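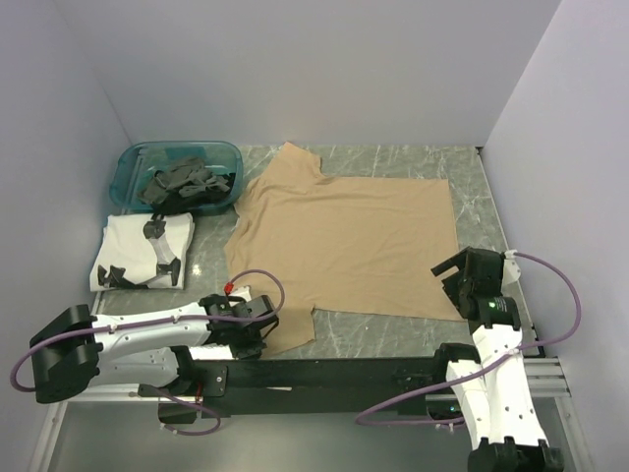

Folding T-shirts on a hard table - sleeves in first or in half first?

osaton_laundry
Posted October 12, 2023

I fold on a smooth marble-look tabletop and my T-shirts never come out the same width. I lay one out flat, bring the sleeves in, fold the sides to the middle, then bring the hem up. By the third fold the bottom layer has slid and one side is wider. Thin cotton is the worst. Is it the order I'm doing it in, or the table?

creasewise
Order. Fold it in half the long way first so the sleeves sit on top of each other, then fold the sleeves back, then in thirds. You only have one edge to line up.

Previrura
I don't agree with that. Half first puts a crease straight down the front of the shirt and you see it when you wear it. Sides to the middle is fine. The problem is the table. Stone or anything like it has no grip. Put a towel or a folded sheet under the shirt and it will stay put.

creasewise
The crease drops out in an hour of wearing it. I have folded this way for years.

Previrura
Not on light colors it doesn't. Tan and beige show every line.

osaton_laundry
I tried the towel just now. The shirt stays where it is but the towel bunches up when I smooth the shirt, so I get wrinkles from below instead.

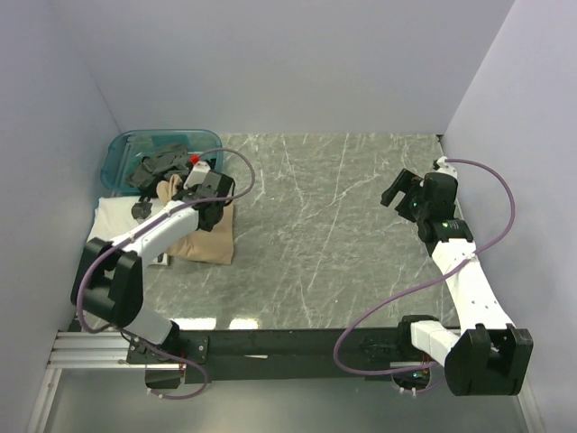
A flat cotton cloth worked better than the towel. It has to be bigger than the shirt though, and mine takes up most of the side of the table where I like to stack. I also keep the dark clothes in a plastic bin at the back until the light ones are done. Otherwise I spend the whole time picking lint off.

tub_and_basket
Sorting by color before folding is a waste of time if everything is already clean. Just fold what comes out. The lint is a dryer problem - clean the screen.

osaton_laundry
I clean it every load. The dark stuff still sheds.

nong_house
Depends on the fabric. Fleece and new black cotton shed for the first few washes no matter what. I'd keep them separate too.

On the folding, I use a piece of stiff cardboard, around 300 mm long and 223 mm wide. Shirt face down, card centered just under the collar, sides over it, hem up, pull the card out. They all come out the same size.

creasewise
Card is slower than doing it by hand.

nong_house
A little. I do 2 loads a week so it doesn't matter to me.

osaton_laundry
I have a box I can cut up. Will try the card on the bare table first and then with the cloth.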